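Workplace Help > Warehouse & Shipping > Automation

Robot arm going in at our framing shop, what happens to the packers?
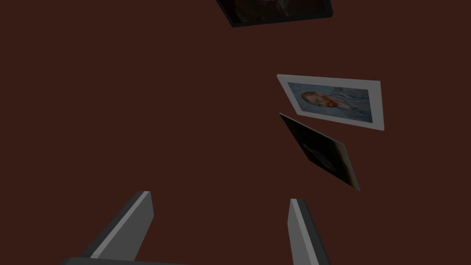
I pack framed prints and paintings for a mail-order company, and I've been on the same bench for five years. In February management told us an arm will take over picking the frames off the table and setting them in the boxes. So far they're trying it out in simulation, with different frames lying at all kinds of angles, and they say the real one follows once that goes well enough. There are 10 of us on the benches. We were told no layoffs, but also that "roles will be adjusted," and I can't get anyone to say what that means. Has anyone been through this? What should I be asking?

Hiyori Kinoshita

We went through it at Bastach, mirrors and framed posters. Nobody on my shift lost a job but the work did change. Before, I did a whole order from start to finish. Now I lay frames out, check corners and glass, and clear the arm when it stops. It stops more than they said it would, mostly on dark frames and on ones lying close together, because it wants room to get its fingers down on both sides.

Things I'd ask, in writing if you can:

- Who clears a stop, and do they get trained and paid for it?
- Is the packing rate per person going up? Ours went to 44 an hour and had to be brought back down.
- Who answers for a scratched frame if the arm did it?
- Does anyone still rotate between stations? Standing at one spot all shift was harder on my back than the lifting was.

Also ask if two of you can sit in when they pick the test frames. The engineers had only tried sizes from the catalog and we had plenty of odd ones — returns, customer's own frames, deep canvases.

Lorcan Mac Suibhne

Get the training. The people who learned the machine at my place got the better shifts.

Zhiqiang Ye

Agree with Lorcan on the rate. "Adjusted" at our warehouse meant a new job title with the same pay, and the title mattered later when they redid the pay bands. Read it before you sign.

Kiyoshi Imai

Related topics
Can my employer change my job title without a raise?
Vidix scanner keeps logging me out mid-shift
Best gloves for handling glass all day
Night shift and automation, who is on call?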